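**Ticket: sauce stains left on plates, Wotcombe lunch room**
Opened 25/08/2025 by Lutfa Haque
Status: open

Orange marks are staying on the plates after washing. It started when we switched to the Florngate tablets. Mostly tomato sauce and curry. The colour shows worst on the cream-yellow plates, less on the mint green.

Tried so far:

- Cleaned the filter – no change
- Ran the long cycle with 4 plates only – slightly better
- Scraped before loading – helped with crumbs, did nothing for the colour 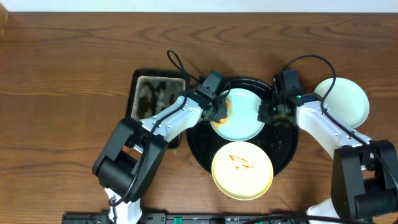
Bongani Makhubela asked whether plates are sitting too long before they go in. They are, most days. Lunch finishes at one and the machine goes on at five.

**Reply, Daranee Srithong:** Please rinse in cold water straight after eating, then load. For plates already marked, use baking soda paste, leave it on for 8 minutes and wipe with a soft cloth. No scourers on the coloured ones.

**Update, Lutfa:** Paste took the mark off one green plate. Cream ones still to do. Leaving this open until the old tablets are back in stock.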